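Keep the Old Toys
by Akua Tetteh

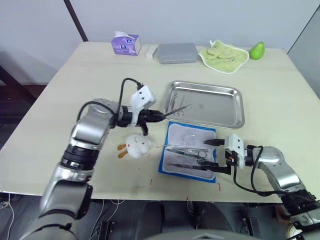 A small white plush toy on a light wooden table.

My mother wants to clear her house before February. She is 59 and she believes that a clean shelf gives a clean head. Every week she calls me with the same question: can the toys go?

I say no, and my brother-in-law Brahim laughs at me. He says children grow, things collect dust, and another family can use them. I agree with him about most toys. The plastic cars can go, and the puzzles with missing pieces too. But a soft toy that slept beside a child for 12 years is a different matter.

When I moved to this country I brought one suitcase. I left my bear at home because I wanted to look like a serious person. It was a foolish choice — I had space for two pairs of shoes I never wore. I still remember the smell of that bear better than the street where we lived.

So my opinion is simple. Give away the toys that were only played with. Keep one that was loved, even if it is ugly, and let the child decide which one. My mother has agreed to one box, and she already complains that it is too big.

Contact | Copyright Netirer | Back to top
We use cookies to improve your visit. Accept or change settings.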